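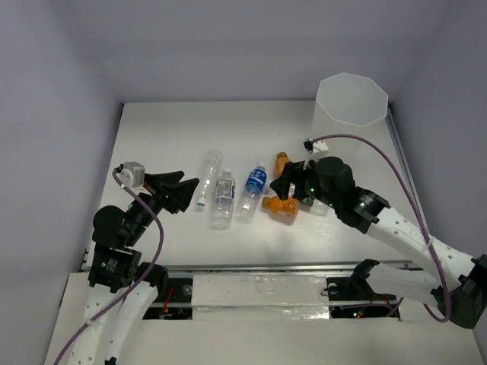

Tillano Under-Sink Water Filter
Sold and shipped by Michalski Home & Kitchen
In stock, cold line only

I put my first Tillano under my own kitchen sink before I ever sold one, and I'm still drinking from it every day. Our tap water is perfectly safe, but it tastes like a swimming pool in the summer and I got so tired of hauling cases of bottled water up the back steps. The pitcher in the fridge was always empty when I wanted it (I have teenagers). So I went looking for something that would sit in the cabinet, hook up to the faucet I already had, and leave me alone!

I tried a few. The Tillano is the one I kept, and I've carried it in the shop ever since.

What it does

It's a two-stage filter. Cold water goes through a sediment sleeve first, which catches grit and rust flakes, and then through a solid carbon block that takes out the chlorine taste and smell. Then it comes out of your regular faucet. There's no tank, no extra little spigot to drill for, and nothing to plug in.

It is not a softener. If you have hard water you'll still get scale in the kettle, and I'd much sooner you hear that from me now than after you've crawled under the sink. It also isn't meant for well water that hasn't been tested and treated. If you're on a well, please get the test done first and call me with the results, and I'll tell you if I think you need something else.

Putting it in

If you can change a faucet hose you can do this. My first one took me the better part of an afternoon, but I had to clear out every half-empty spray cleaner we've ever owned before I could even see the wall. With the cabinet already empty, plan on roughly 30 minutes. You'll want an adjustable wrench, a bucket, an old towel and a flashlight, and a drill if you're using the wall bracket.

Shut off the cold valve, open the faucet to let the pressure off, and unhook the cold hose. The Tillano goes in between the valve and the faucet. Hand tighten everything, then go a quarter turn with the wrench and stop. People crank these down like lug nuts and squash the washer, and then it drips and they call me sad. A quarter turn!

Run the cold water for ten minutes before you drink any. It'll come out gray at first from loose carbon dust, then cloudy with tiny air bubbles, and the bubbles can hang around for a few days. 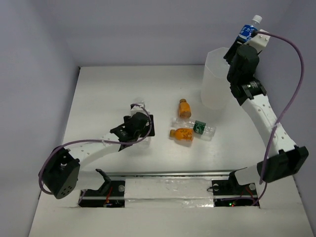

Cartridges

One cartridge is good for 3,000 gallons. At our house that's a bit over a year, but we're heavy users and I fill the dog's bowl and the coffee maker from it too. You'll know it's getting full when the flow drops off. Don't wait for the chlorine taste to come back, just order when the faucet starts feeling lazy.

Swapping one is a twist to the left, pull down, new one up, twist to the right. The head has its own shutoff built in, so you lose maybe a spoonful of water. I write the date on mine with a marker and I do the swap every April when I'm cleaning out cabinets anyway.

A word on the Clirnex cartridges, because I get this email a lot. Yes, they fit. They're the same size and they lock in fine, and I stock them. They're cheaper, they have a shorter life, and to my taste the water is a little flatter. My sister uses them and is perfectly happy. The Tronel ones do NOT fit, even though they look almost the same on the shelf. The collar is different and if you force it you'll crack the head, and a cracked head isn't covered.

Will it fit my cabinet?

The whole thing stands 15 inches tall with the cartridge in, and you need another two inches underneath to drop the old one out. It's 4 inches across. If you have a garbage disposal, measure on the other side of it, where most people have more room than they think. It can also lie on its side on the cabinet floor if you leave off the bracket. Mine did for the first year.

In the box

Filter head with bracket and screws
One Tillano cartridge
Two braided hoses, 20 inches each
Spare washers (keep these, you'll lose one)
Printed instructions, which are short and pretty good

Returns and warranty

You get 100 days to try it. If you don't like the water, send it back, used cartridge and all, and I'll refund what you paid for the unit. The head is covered for nine years against leaks and cracks from normal use. Freezing isn't normal use, so if it's going in a cabin or a camper, drain it before winter.

Orders in before noon go out the same day. Cartridges ship free when you buy two or more, and you can mix Tillano and Clirnex in one order if you want to taste them side by side.

Page updated August 26, 2025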